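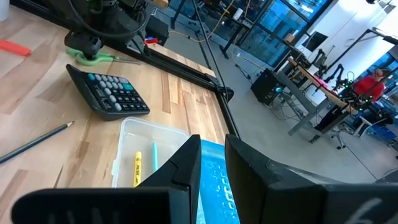 Last modified: September, 14:02

Butcher-block worktops: keeping a desk surface in order

Small items on a butcher-block top should be stored in shallow trays. A raised rim stops pens and markers from rolling, and a translucent plastic tray shows dirt on the underside before it reaches the wood. Rounded corners wipe out faster than square ones.

Keep one yellow marker and one pen in the tray. Pencils go in a separate cup, point up. Graphite rubbed into open grain does not wipe off; use a white eraser first, then 240 grit if a mark remains.

A calculator with a wedge-shaped display end collects dust under the raised part. Lift it weekly. Clean the keys with a barely damp cloth, display end up. Do not spray the keypad.

Anything with droplets on the outside needs a coaster. Standing water leaves a pale ring in oiled wood and a black one where there is iron in the water. Pale rings usually respond to a second coat of oil. Black rings need oxalic acid, gloves and a rinse.

Oiling schedule

New top: 4 coats of Nordin worktop oil, 14 hours between coats.
In use: 2 coats a year.
Wipe off all excess after 20 minutes. Lay used rags flat outdoors to dry; balled up, they can ignite.

The Hallby tray (part 648) has a tab on one side. Lift by the tab when moving it. Dragging scratches the finish along the strips.

Corrections to Bình Sầm, Murkside workshop.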